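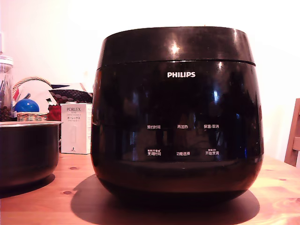 ## 4.2 The slash in very short texts

Full sentences give a reader plenty of help with a slash. Very short texts give almost none, and this is what makes them such a pleasure to study! The Hatetti corpus holds 2035 strings of six characters or fewer, collected from signs, forms, menus and household goods. Of these, 274 contain a slash. We tagged each one in Nodetex by the relation between its two halves: alternatives (tea/coffee), synonyms, or a pair that shares one control or one blank.

Ingeborg Hubmann checked the tags a second time in September, and her notes on the third group changed our thinking. We had treated shared-control pairs as a kind of alternative. She pointed out that the halves often differ in type – one names a state, the other an act – and that readers seem quite happy with the mismatch.
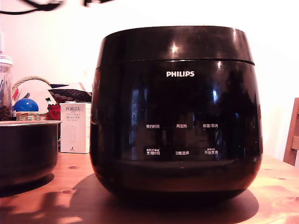 Mixed pairs are easiest to find where space is tight and each word is already familiar. Menus have few of them, and printed forms have only slightly more. Appliance panels are full of them, as in 保温/取消 "keep warm/cancel" at the right of the upper row in Figure 2, where its neighbors 预约时间 and 再加热 each carry a single function and no slash. Loureiro's account predicts that the state should come first in such pairs, and we take up that prediction in Section 4.3 with the longer strings from the Kernel set.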